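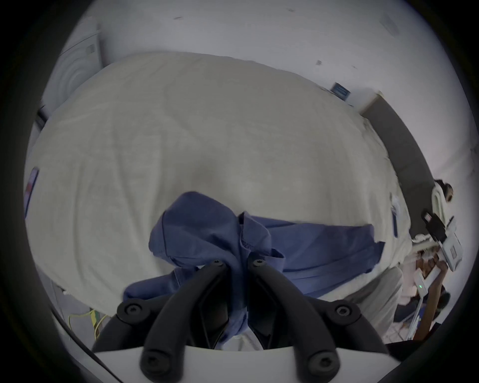 ## 4. Rent Arrears and Moves After the Voucher Change

**Figure 4.** Bed with a white sheet and a blue cloth held above it.

The third part of our analysis concerns tenants who left the Trevaskis and Rasano developments with a housing voucher and later fell behind on rent. Earlier work on relocation has paid most attention to the first move. We follow households through later moves as well, because a second or third address is often where the cost of relocation appears.

### 4.1 Sample

The sample contains 429 households that held a valid voucher at the start of the study. Each was linked to court filings and to the utility records kept by the city of Zamura. Households that moved outside the county were kept in the sample where a forwarding address was on file. Seven households asked to be withdrawn, and their records were removed before the sample total was set.

Interviews were carried out by a team under Dineo Mabuza. Tenants were asked about the condition of the unit, the distance to work and school, and any fees charged by the landlord on top of rent. Answers about fees were checked against the lease when the tenant could provide a copy.

### 4.2 Findings

Arrears were more common among households placed in the Hullel district than among those placed elsewhere. Rents in Hullel were not higher on paper. The difference lay mainly in heating and water bills, which the old developments had included in the rent and which private landlords passed on to the tenant. Many tenants said that they had not been told of this change before signing.

Filings for eviction peaked in the 11 months after the first move and then declined. Tenants who had been given a named housing adviser were less likely to appear in court records, although advisers were not assigned at random and the result should be read with care. Larger families waited longer for a suitable unit and were more likely to accept one in poor repair.

We found no clear link between arrears and the number of former neighbors living nearby. Several tenants nevertheless described the loss of shared child care as a direct cause of missed work. Section 5 takes up this point using the interview transcripts.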